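Dadesari opens a Sunday bench for old desktop computers in Sumton

SUMTON — I'm Reet Grīnberga, I run the repair bench at Dadesari, and I get to write this one myself because I've been pestering everybody for it since last winter. Starting in August, we're opening the bench on Sunday mornings to anyone who wants to bring in an old desktop computer and take it apart with us. Free, no sign-up, doors open at 9.

Some of you know us from the shop on Lapointe Street, where we take in used office computers, strip them, fix what we can and send them back out. Last year 800 towers came through, and 168 of them went to families and students here in Sumton. The rest gave up their parts, and I do mean all their parts (I have a drawer of nothing but case screws and I'm very fond of it).

What I love about the big old towers is how easy they are to get into. The side panel comes off, you lay the case down and there's the whole thing in front of you. Memory sits in slots with a little latch at the end. Plenty of the drives ride in plastic carriers, often blue ones, and a lot of those come out with a squeeze and a pull. I've had a retired bus driver and a fourth grader at the same bench and they both got a drive out before I'd finished my coffee!

The part people get nervous about is the processor. You lift the lever, swing the metal frame up, and then you keep your fingers off everything gold. That's most of the lesson. We'll go slowly, and we have plenty of dead boards to practice on before you touch one that still works.

Open towers, with the processor socket's metal frame lifted:
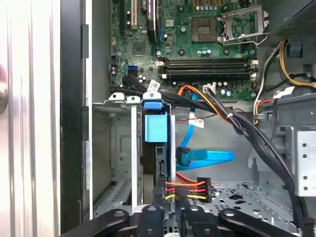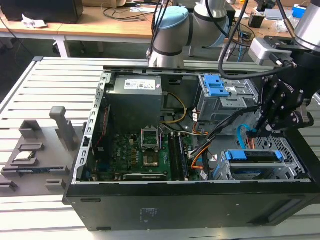
A Sunday morning will go something like this. You come in, we find you a spot and a grounding strap, and we talk for a minute about what your computer is doing, or isn't. If it's slow, we'll look at memory and the drive first. If it won't start at all we'll try the power supply, then reseat the memory, then the cables, and somewhere along the way we usually learn something. If it's past saving, you can take your drive home with you and leave the rest for parts. Nothing gets wiped unless you ask us to do it, and you're welcome to stand there and watch while we do.

We have room for 11 people at a time, so if it's busy you may have to wait a bit. There's a kettle. Kids are very welcome with a grown-up, and please, no laptops for now — they need different tools and a lot more patience, and I'd like to get the towers going first.

If your computer needs a part, we'll put in a used one from our own shelves when we have it. Used memory and used drives are 25 dollars each, tested, and you can bring them back if they act up. Labor is free on Sundays. During the week the shop keeps its normal prices.

We're also looking for towers! Offices in Sumton and over in Ekham that are clearing out a back room can call the shop and we'll come by with the van. We take them dusty, we take them without drives, we take them with the side panel missing. Monitors we can't take at the moment, sorry, the storeroom is full to the ceiling.

What to bring: the tower itself, its power cord if you still have it, and any password you'd need to log in. You don't need to bring tools. Leave the keyboard and mouse at home too, we've got boxes of them.

The Sunday bench runs from 9 until noon at Dadesari, Lapointe Street, Sumton. Use the side door, the front one stays locked on weekends. For questions, or to offer us computers, ask for Reet at the shop counter any weekday afternoon.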